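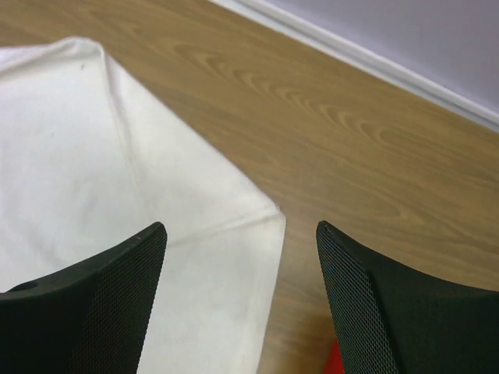 课程资料 > 机器人操作基础 > 第4讲 > 讲义：手把手示教与遥操作

第4讲 怎样把一件事“教”给机器人

上一讲结束的时候，有几位同学跑来问我，叠一块布这么简单的动作，为什么要单独拿出一整讲来说。我当时只回答了一半，剩下的一半就写在这份讲义里，大家可以慢慢看，不着急。

先回忆一下February那几次课（也就是二月份，讲运动学的那几次）。那时我们抓的都是硬东西，木块也好，杯子也好，夹住以后形状不会变，位置和姿态用几个数就写完了。布就不一样了，你捏住一个角往上提，其余的部分会跟着走，也可能不跟着走，还会自己鼓起一道褶来。要给这种东西写一套完整的规则，实在是太累人了，所以我们换个办法，由人来做，让机器人跟着学。

一、两种示教方式

第一种是手把手示教，也叫拖动示教。把手臂切到零力模式，操作者直接扶着它走一遍，关节角度同时记录下来。它的好处是手上有感觉，碰到桌面马上就知道，初学者一般一个下午就能上手。麻烦的地方在于，人的胳膊很容易挡住外部相机，而且扶着手臂的时候，夹爪的开合还得另外想办法控制。

第二种是遥操作。操作者坐在旁边，用主手或者手柄发指令，从端的手臂照着做。本课程用的主手是Pimeto，配套的记录软件叫Skakon，安装步骤见实验室的共享文件夹。遥操作录下来的画面比较干净，腕部相机看到的内容，和以后策略运行时看到的内容是同一个视角，这一点在训练时很要紧。代价是手感差了许多，布有没有夹住，多半只能靠眼睛判断。

Maite Calvo老师带实验课的时候喜欢让大家两种都试一遍再选，我也赞成。每个人的习惯差别很大，有的同学用主手怎么都别扭，扶着手臂反倒做得又稳又漂亮。

二、布料任务的几点经验

1. 先看清楚再下手。靠近布角之前，在上方稍微停一下，让腕部相机把布边和桌面的分界拍进去。白布放在木纹桌面上，边缘比较容易分辨；如果换成浅色桌面，请把灯光也一并调整。

2. 两指张开的幅度要够，但不必每次都张到最大。张得太大，合拢时容易把旁边的褶子也一起带进来。

3. 指尖贴近桌面时放慢速度。很多同学在这里心急，一下子压下去，手臂报保护停机，这一条示范就只好作废了。

4. 夹住以后先轻轻提一点，看看布角有没有跟上来，然后再平移。没有跟上来也没关系，松开，退回去，重新夹一次。这样的“补救”动作请保留在数据里，不要剪掉，模型很需要知道出了岔子以后该怎么办。

5. 每条示范的起始状态要有变化。把布拿起来抖一抖再放下，让它随意摊着就好，不用特意铺平。我见过铺得整整齐齐的数据集，训练出来的策略碰到一道折痕就不知所措了，怪可惜的。

三、记录与筛选

每条示范控制在30秒以内，超过的话多半是中间犹豫了。犹豫的片段对学习不太友好，同一个画面下面，动作一会儿向左，一会儿向右，模型只好取个中间值，结果哪边也没去成。

去年Darmawan Ngau那一组一共录了126条，筛完以后剩下的不算多，可是效果相当好。他们的做法是录完当天就回放，两个人一起看，趁着还记得操作时的想法，把理由写在备注栏里。这个习惯我非常推荐，隔上一个星期再看，连自己都说不清那一下为什么要松手。

筛选时请检查以下内容：
时间戳是否对齐，特别是腕部相机和关节数据之间；
夹爪开合信号有没有丢失；
任务结束时布的状态是否符合你们自己写下的完成标准；
备注栏是否填写。

完成标准请在开录之前写好，一两句话就行，例如“对折后上下两层的边大致重合”。要是录到一半才改标准，前面的数据就得重新看一遍了。

四、本周作业

每3人一组，选定一种示教方式，完成布料对折任务的示范采集，并交一页说明，写清楚为什么选这种方式，过程中遇到了什么困难。写得朴素一点没有关系，我更想看到你们真实的失败记录。

选做：同一组数据，分别用全部示范和筛选后的示范各训练一次，比较两个策略在新的起始状态下表现如何。

设备预约找Estíbaliz Soler，主手标定有问题的话找Telmo Echevarría。用完以后请把手臂放回停靠位，急停按钮复位，布叠好放回抽屉（这一步用手叠就可以了）。

下一讲我们接着讲行为克隆，会直接用到大家这周录的数据，请提前把文件拷到课程服务器上。

联系：Cifuentes楼机器人实验室教学组 | © Zikanska机器人课程 | 返回顶部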